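The Staple Puller
A shared workshop in Dekdale is teaching a robot arm the dullest job in upholstery

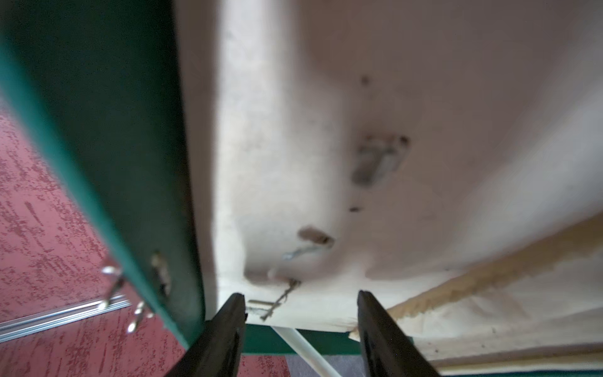

Ga-eun Jang has reupholstered chairs for 24 years and says the new fabric is the easy part. The hours go into getting the old material off. A dining seat can hold 100 staples, and a settee can hold 2000, many of them rusted or broken at the crown.

She rents a bench at Umlow, a members' workshop in Dekdale. Nam-gil Oh has the bench across from hers. In May he offered to build her something.

The arm was bought secondhand and had two bad joints, which Oh rebuilt. The gripper took longer. His first fingers were too thick to get behind a raised staple, and the second pair flexed. The current ones are flat and squared off at the tip, with a small camera at the wrist so the software can look for metal against cloth.

Looking is harder than pulling. Old linings are full of stains, holes and bits of wire, and to a camera a dark spot can pass for a staple leg. Albertina Coelho, who wrote the detection code, spent five weeks labeling pictures of furniture undersides. "I see them when I close my eyes," she says.

For now Jang loosens each staple with a hand tool and the arm does the pulling. It is slower than she is. It also tears cloth, so they only run it on covers that are going in the trash – green vinyl, mostly, and worn-out linings.

Oh wants the arm to do the loosening too. He has a forked tip drawn up and has asked A-yeong Sun, who runs the metal shop, to cut it from spring steel. Jang has a settee waiting.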